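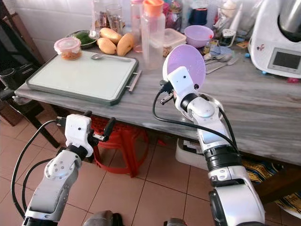 2. Test Setup

We tested the tag system in the student cafeteria kitchen over 10 serving periods in February. Reusable food containers were fitted with passive RFID tags from Ulteck, glued to the underside. Two Melitz readers were mounted on the return counter, one at each end, and both sent their reads to a small database we called Dido.

A total of 254 containers were tagged. Each borrower tapped a campus card when taking a container, and the card number was stored with the tag number. Card numbers were hashed before storage, and the table was deleted after grading.

3. Results

During the trial 89 containers were borrowed. All but nine were logged on return without help from staff. The missed ones had been stacked inside each other - the reader picked up the outer tag and lost the rest. Moving the left reader closer to the counter edge helped a little, but stacks of four or more still gave bad reads.

Dishwasher heat was a smaller problem than we expected. The glue failed before the tags did. We switched to a Weidemann adhesive pad halfway through and had no more tags come off.

4. Remaining Work

The return log still shows double entries when a container sits near the reader for more than a few seconds. A time limit in the Dido import script should fix this. We also did not test metal trays, which the cafeteria uses on weekends.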